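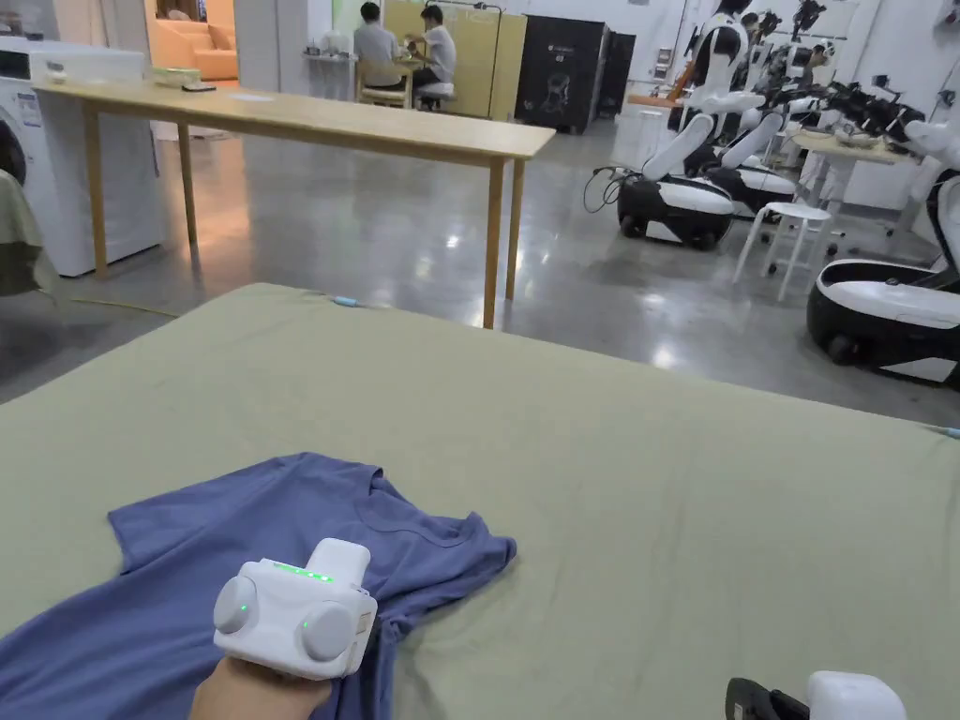 Revision of the working rules for hand-held gripper sessions, cloth tasks, Uvstead. August, started 09:20. The old rules were written for rigid parts and say almost nothing about fabric, and the Lunik set has now grown to 3,269 episodes with three different habits mixed in it. What follows is the text as I would like it to stand, with notes on what is still open. Start condition first. Rule 1 used to read "device ready, operator ready," and that can't be checked. New wording: before the operator touches the item, the indicator row along the top edge of the gripper is green, and the device is held from underneath so the row and the two round pads stay uncovered. The grip on the periwinkle T-shirt, hand wrapped around the underside and knuckles down near the fabric, is the one to copy. A palm over the housing is a reject even if the data looks fine.

Rule 2, surface. Table covered edge to edge, plain cloth, in a color that contrasts with the item. Sage green works for blues and whites. It does not work for the olive items and those should wait for the gray cover. Soft creases in the cover are allowed. A fold tall enough for a finger to catch is not, and it gets pulled flat between episodes, never during one.

Rule 3, cables. Loose cable ends stay off the cloth. A connector on the cover is easy to pinch along with a hem, and the finger force trace then looks like a good grasp of thick fabric. I went back through a batch of 540 from the spring and found this signature often enough to stop trusting the force channel near the table edges. If a cable must cross the table, it goes under the cover and is taped. Same for the floor on walking routes: taped or moved.

Rule 4, second device. When only one gripper is in use the other is parked outside the work area, powered down. When both are in use, both are checked against Rule 1 and the clocks are synced again. Resync after any battery change, no exceptions. Kirui logs the sync but does not refuse to record when it fails. I have asked for that to be changed. Until then the operator reads the offset aloud at the start of the episode.

Rule 5, item state. Garments start crumpled. "Crumpled" in the old text meant whatever the operator felt like, and several people were laying the shirt out half flat with the neckline up. New procedure: pick up by one point, lift to elbow height, drop, do not adjust. If the item lands partly off the table, pick up and drop again. Sleeves inside out are allowed and get a tag.

Rule 6, separation from powered arms. No garment work by hand inside the reach of a mobile base that has its drives enabled. Drives off and stop pressed in before anyone steps in to get an item off the floor. The present text says "robot idle." Idle is a software state and should not appear in a safety rule. Replace everywhere.

Rule 7, stopping. Any person may stop any episode. A stopped episode is kept, marked invalid, and the reason written in one line. Deleting is not permitted at the bench. We lost the history of a pad fault last year that way and spent longer finding it the second time.

11:45. Ran the draft against the Gullach subset, 331 episodes, checking by eye only what the rules can be checked on from video. Rule 1 fails mostly on the palm grip. Rule 2 is fine. Rule 5 can't be judged in most of them, the recording starts after the drop. So the recording has to start before the drop. Added to Rule 5.

Pad cleaning is still missing. Current practice is a dry wipe when someone thinks of it. Lint changes the friction and I have no number for how fast. Proposed: wipe at the start of each session and after every fleece item, then a slip test every 500 episodes with the reference strip. The interval is a guess and should be labeled as one in the rules until there are a few results behind it.

Also open: whether Rule 3 applies to chargers left on neighboring tables. I say no, they are outside the task volume. Whether wet items get their own sheet. Probably yes, leave for the next revision.

15:30. Draft printed and hung by the bench. Old sheet removed. Comments in pen on the sheet, initials please.

Search this notebook
Go
0 shares
2 comments
Contact | Copyright Uvstead workshop notes | Back to top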